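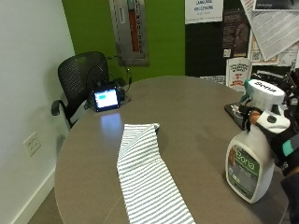
Diary > 2019 > Open day at Zindby

February 28, 2019

Today I went to the open day of Zindby. I took the early bus from Weltville and paid 286 for the ticket, there and back. At the door they gave me a paper badge with number 1643, and I still have it on my coat.

The part I wanted to see was the table work. The person wore a black glove with white and teal on it, and held a Bona spray bottle by the trigger. A striped towel was lying on the round table, folded into a long strip. I stood there longer than at any other place. They told us that the robot must learn from 300 such short tasks before they try it in Brarham. I asked if spraying is more difficult than folding. The answer was yes, for the finger has to press and the hand must hold the bottle at the same time. I had not thought about this before, although I clean my own table every evening.

I read a little on the board under LANGUAGE PROGRAMS, but the evening courses are too far from my home.

After the coffee there was a talk about the Niven arm, with 200 chairs and not many free. The speaker was fast and I lost some words. I wrote down "compliance" and must look it up.

Came home at six. My feet hurt. Tomorrow I must write to my sister about it.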